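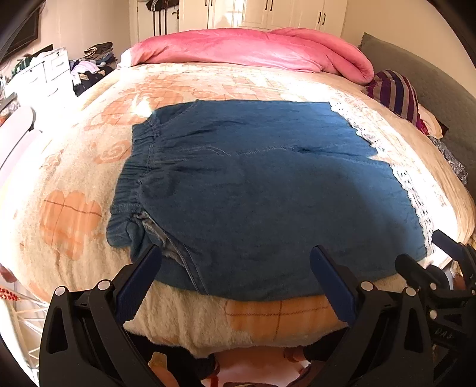 *Figure 1. Elastic-waist denim lying flat on a plush blanket, waistband at left.*

## Unit 2: Folding lower garments on a soft surface

Textile Care and Household Linen, course 101. Bring this handout to the July practical along with the garment record sheet.

### 2.1 Scope

This unit covers trousers, jeans, shorts and pull-on pants folded on a bed. Table folding was dealt with in Unit 1 and the terms carry over: *fold line*, *free edge*, *stack edge*, *face*. Shirts and knitwear are in Unit 3.

A bed is the most common folding surface in the home and a poor one by workshop standards. It gives under the hand, it is usually covered with something that has pile, and its working height is low. The methods below allow for all three.

### 2.2 The surface

Three properties matter.

**Give.** A mattress compresses where the hand presses. A crease pressed by hand on a mattress is shallower than the same crease on a table. Press with the flat of the forearm along the full length of the fold, not with the fingertips.

**Grip.** Plush, fleece and chenille hold the underside of a heavy fabric. This is useful when laying out, as the first leg stays put while the second is brought over. It works against you when sliding a finished piece across to the stack. Lift finished pieces. Do not drag them.

**Contrast.** Dark denim on a pale cover, as in Figure 1, shows its outline clearly and makes an uneven edge easy to find. Navy on navy does not. Where the cover is dark, lay a light towel or pillowcase down first.

A printed cover can also serve as a guide. Squares in a print may be used to check that a hem is parallel to the waistband, provided the cover itself is lying straight. Check the cover against the edge of the mattress before trusting it.

### 2.3 Clearing the bed

Work in the middle third of the mattress. Bulky bedding goes to the far end, rolled or folded across the width. The pink quilted comforter in Figure 1 is in that position. A rolled comforter takes up less depth than a loosely folded one, and it can be unrolled towards the pillows in one movement when the bed is made.

Loose cloths should be moved to the side. Lace and other openwork trims need some care: rivets, zip pulls and hook fasteners catch in the holes. Keep metal hardware away from the trimmed edge of a sheet, and turn the fastener side of a garment inward before setting it down there.

### 2.4 Denim: points of behaviour

Denim is a warp-faced twill. For folding purposes the following are relevant.

- It is thick at the seams. A flat-felled seam has four layers of cloth, and folding it in half gives eight. The fold will stand up at that point.
- It skews. Many twills twist after washing, so the side seams may no longer lie at the sides. Fold to the shape the leg has now and ignore the seam position.
- It takes a crease and keeps it. A crease left under a stack for a fortnight may need steam to remove.
- It dries unevenly. Check the waistband and pocket bags by hand before folding. These are the last parts to dry, and a damp waistband in a closed wardrobe will smell within days.

Lined denim behaves differently again. A fuzzy lining, such as the one showing at the pocket opening in Figure 1, adds loft, and the finished fold springs back. Allow two folds where an unlined pair would take three.

### 2.5 Elastic waistbands

A gathered elastic waistband is shorter at rest than the cloth it is sewn to. If the garment is laid out from the waistband, the legs or body will carry the surplus as ripples. Lay out from the hem instead and let the waistband sit as it wants.

Rules for elastic waists:

1. Do not stretch the band flat and fold it in that state. It will pull back and drag the first fold out of line.
2. Do not place the band on the outside of the fold. The puckering makes a thick, uneven stack edge.
3. Bring any drawcord to the inside before the first fold, with its ends level.
4. Keep the band out of direct contact with radiators and hot pipes, in storage as well as in drying. Heat shortens the life of the elastic.

### 2.6 Method A: long trousers

1. Lay the garment face down, waistband to the left, hems to the right. Left-handed students may reverse this.
2. Smooth from hem to waist with the palm. Pull pocket bags flat through the opening.
3. Bring one leg over the other. Match the hems first, then the inseams. The crotch seam will project as a small triangle. Fold it in so that the long edge is straight.
4. Fold the hems up to 2 cm short of the waistband. The gap leaves room for the thickness of the band.
5. Fold once more (lined or heavy denim) or twice more (light cotton, unlined denim).
6. Target width for a standard shelf: 25 cm. Record the finished width and height on the sheet.

### 2.7 Method B: shorts

Shorts have too little length for Method A and will come apart in the stack if folded the same way.

1. Lay out as above, face up.
2. Bring one leg over the other, outer edges level.
3. Fold the hems to the waistband, again stopping short.
4. Stop there. A further fold gives a piece that is taller than it is stable.

If the hem runs at an angle to the side seam, fold along the grain of the cloth and accept a slanted free edge. Turn the slant to the inside.

### 2.8 Common faults

| Fault | Likely cause | Correction |
|---|---|---|
| Fold opens in the stack | Lining or seam bulk | One fold fewer; place lower in the stack |
| Diagonal crease across the leg | Legs matched at the waist before the hem | Open out, smooth, match the hems first |
| Stack leans to one side | All waistbands at the same end | Alternate waistbands left and right |
| Lint on the face | Pile transferred from the cover | Brush with the nap; use a sheet as a working layer |
| Ripples near the waist | Elastic stretched during layout | Release the band and repeat step 2 |

A faint crease is a matter for smoothing only. Do not refold a piece to remove it. Repeated folding adds creases faster than it removes them.

### 2.9 Transfer to the wardrobe

Built-in wardrobes vary in depth, so measure the shelf before settling on a finished width. Denim goes on a lower shelf, at or below waist height, because of its weight. Stack no more than six pairs. Belts come off before folding and are hung separately, by the buckle, where they can fall straight. A belt left in its loops marks the cloth at every loop and makes the fold impossible to close.

Stacks are placed with the fold line towards the door and the free edges towards the back.

### 2.10 Record sheet

For each garment enter:

- garment type and fibre content from the care label
- waist construction (fixed, elastic, part elastic)
- lined or unlined
- method used, number of folds
- finished width and height in centimetres
- height again after one hour, unweighted

The last entry gives the *recovery* of the fold. Express it as the second height divided by the first. A lined garment will normally give a higher value than an unlined one of the same size.

### 2.11 Practical task

Work in pairs, one bed to a pair. Each student folds four lower garments, at least one with an elastic waist and at least one in denim. Use the cover supplied — the plush side stays up. Enter all results on form 2976 and hand it in before leaving.

### Reading

- Đorđević, *Household Linen: Handling and Storage*, chapter on twills
- Nastent course reader, section on elastic and its ageing
- Arnelitz shelf tables, for finished widths by wardrobe depth (copy in the practical room, do not remove)

Unit 3 needs a hand steamer. The Londasus units are on the back shelf and must be emptied after use.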